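Soltard Service Desk
Ticket 896: Demonstration cell, fruit and basket station
Category: Visits and demonstrations
Priority: High (fixed date)
Status: Closed, with one item carried forward
Site: Halvorsen, ground floor demonstration area
Requested by: Ovside, visitor program

Summary of request

The visitor program reported that the fruit and basket demonstration had stopped without completing its cycle on several occasions during rehearsal. The station was due to be shown at the open day on 16th May, and the requester asked for the fault to be found and for written confirmation that the station could remain on the tour route. The requester also asked what the tour guides should do if a stop occurred with visitors present.

Information supplied by the requester

The demonstration asks the robot to move fruit between the upper tray, the lower tray and a basket. A stop was reported when the basket was being handled. On other occasions the arm returned to its start position and reported a grasp error, although the basket had not been moved. The message shown on the operator panel was code 499, "object pose not confirmed." The operator cleared the message each time and restarted the cycle. No damage to the arm or the basket was reported.

The requester stated that the same routine had been shown to a smaller group in April without incident. Since that time, the basket had been replaced and the station had been moved closer to the drinks and snack shelving so that guests could stand on the opposite side.

Entry 1. Initial response

The request was acknowledged and assigned to the demonstration support team. The requester was asked to leave the station in its current arrangement, to refrain from recalibrating the cameras, and to supply the event log from the operator panel. The log was received the same afternoon.

Entry 2. Log review

The log covered 24 attempted cycles. In 4 of these, code 499 was recorded during the basket step. All other cycles finished normally. No joint faults, motor temperature warnings or network interruptions were recorded. The emergency stop had been tested at the beginning of the rehearsal and had responded correctly.

The support team noted that the error was limited to one step of the routine. Fruit placement on the upper tray had not produced any errors. A general camera fault was therefore considered unlikely, but it was not ruled out at this stage. A site visit was arranged.

Entry 3. Site visit, inspection

The station was inspected with the power isolated. The following was recorded.

Arm mounting bolts: secure.
Wrist cable: secured, no wear through the outer cover.
Finger attachment: secure on both sides.
Camera lenses: light dust on the wrist camera, cleaned with a dry cloth.
Trays: level, no movement when pressed by hand.
Floor marking for visitors: present, but faded at one corner.

Power was restored and the routine was run at reduced speed under the supervision of the support team. Views were saved from the head camera and the wrist camera for comparison with the reference set held by Hotine, which supplied the object recognition settings for this station.
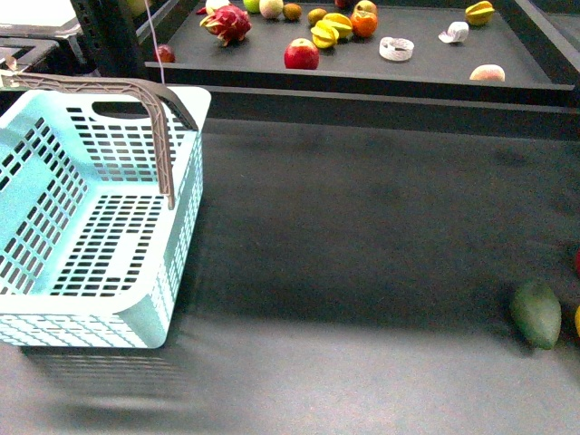
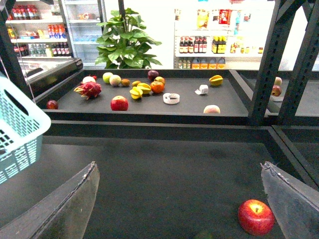
Basket, trays and fruit at the demonstration station, Halvorsen.
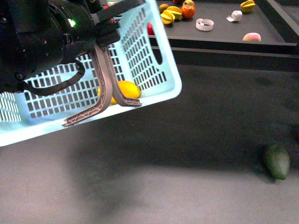
Entry 4. Findings

Two conditions were found to contribute to the reported error.

First, the replacement basket did not match the one on which the recognition settings were based. The settings expected a basket with solid walls. The walls of the present basket have rows of small slots, and the dark surface beneath can be seen through them. The software treated parts of the basket wall as background, and the estimated position of the rim changed from one reading to the next. When the difference between two readings exceeded the permitted value, the routine stopped and displayed code 499. This is the intended behavior of the software and should not be regarded as a failure of the safety functions.

Second, the start position for the basket had not been marked after the station was moved. Operators had been placing it by eye. In some positions the handle lay across the area used to confirm the rim, and this made the difference between readings larger.

The lighting was also reviewed. Shadows fall on the lower surface when the arm is working over it. The team adjusted the exposure of the head camera within its normal range and found no change in the error rate. The original exposure value was restored.

Entry 5. Corrective work

The following work was completed at the site.

The recognition settings for the basket were replaced with a version prepared by Hotine for slotted containers. The earlier version was kept on the controller under its original name.

The basket start position was marked with four corner marks on the lower surface. The marks are matte and do not affect the cameras.

The confirmation step was changed so that the handle must be clear of the rim area before the arm begins its approach. If the handle is in the way, the panel now displays "reposition handle" and the arm does not leave its start position.

The number of permitted automatic retries was set to one. It had previously been set to zero, so that every unconfirmed reading required an operator.

The faded corner of the visitor floor marking was renewed.

Entry 6. Verification

The routine was run for a further 24 cycles at normal demonstration speed with the new settings. Code 499 was not recorded. One cycle used the automatic retry and then finished normally. The handle message was tested separately by placing the handle across the rim area on purpose, and the message appeared as expected.

The requester attended the final part of the verification and accepted the result. The station was approved for the tour route.

Entry 7. Guidance issued to tour guides and operators

The requester asked for instructions that could be printed and kept at the operator panel. The text below was supplied.

Before each group arrives, the operator shall place the basket within the corner marks and check that the panel shows "ready." Loose items that are not part of the routine shall be removed from the lower surface. Items on the upper tray may stay where they are.

Guests shall remain behind the floor marking while the arm is powered. Guests may handle the fruit only when the operator has stopped the arm and the guide has given permission. Fruit that has been handled shall be returned to the operator and not placed directly on the trays.

If the routine stops, the guide should continue speaking and allow the operator to read the panel. If the panel shows "reposition handle," the operator shall pause the arm, correct the handle and resume. If the panel shows code 499 twice in the same session, the operator shall end the demonstration and the guide shall move the group to the next station. The service desk should then be called. Operators are asked not to restart the controller, as this clears the temporary log.

Guides may tell guests that the robot has stopped to check the position of the basket. This statement is accurate and is suitable for all age groups.

Entry 8. Question from requester

The requester asked whether the drinks and snack shelving behind the station should be covered during the open day, since guests might assume that the robot would also collect items from it. The support team replied that the shelving lies outside the working area set for this routine and has no effect on recognition. Covering it is not required for technical reasons. The decision was left to the visitor program.

The requester also asked whether guests could choose which fruit the robot would pick up. This is possible for items already listed on the operator panel. Items brought in by guests must not be used. A printed copy of the current item list was provided.

Entry 9. Report after the open day

The visitor program reported that the station had operated throughout the open day. Code 499 was recorded once, during the second afternoon group, and was cleared by the automatic retry without action by the operator. The handle message was displayed twice. On both occasions the basket had been put back in a hurry between groups, and the operator corrected the handle within the time allowed for the guide's introduction.

Guides commented that the operator panel is difficult to read from the place where they stand. They asked for a second display or a larger typeface. Guests at the back of the larger groups had also asked to see the view from the wrist camera while the arm was working.

Entry 10. Closure

The fault reported in this ticket is considered resolved. The updated settings remain in place and should be used for any later demonstration with the same basket. If the basket is replaced again, the service desk must be notified at least one week before the next visit so that the settings can be checked.

The request for a second display has been carried forward as a separate item under the station improvement list. It will need an additional video output and a wall bracket, and the requester has been asked to confirm the preferred location.

Attachments held with this ticket: event log before correction, event log after correction, settings change record, printed guidance for operators.

Ticket closed by the Soltard Service Desk with the agreement of the requester.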